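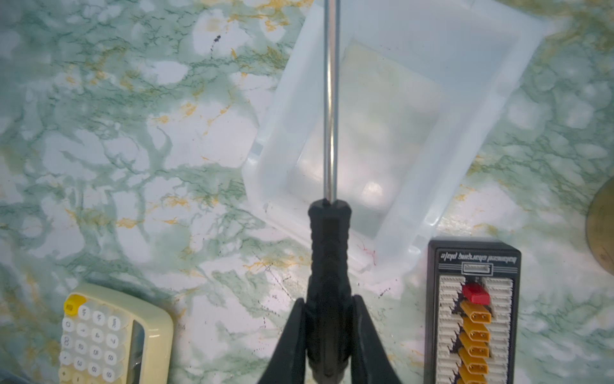
Leandro Maldonado says he had given up on fixing the acne scars on his cheeks until Reva Skin Clinic in Toledo opened its new laser suite, and now he's telling everyone at work to go take a look!

The clinic started seeing patients there on 2021-06-07, and the place already has a nice buzz to it. There are 2 treatment rooms, and a single session takes less than an hour — most people drive themselves home afterward. Prices start at $300 for a small area and go up to $700 for the full face. The first consultation is free, and you can bring your questions (lots of them, the staff seem to love it).

Evening appointments will be added in October. Call the front desk to book.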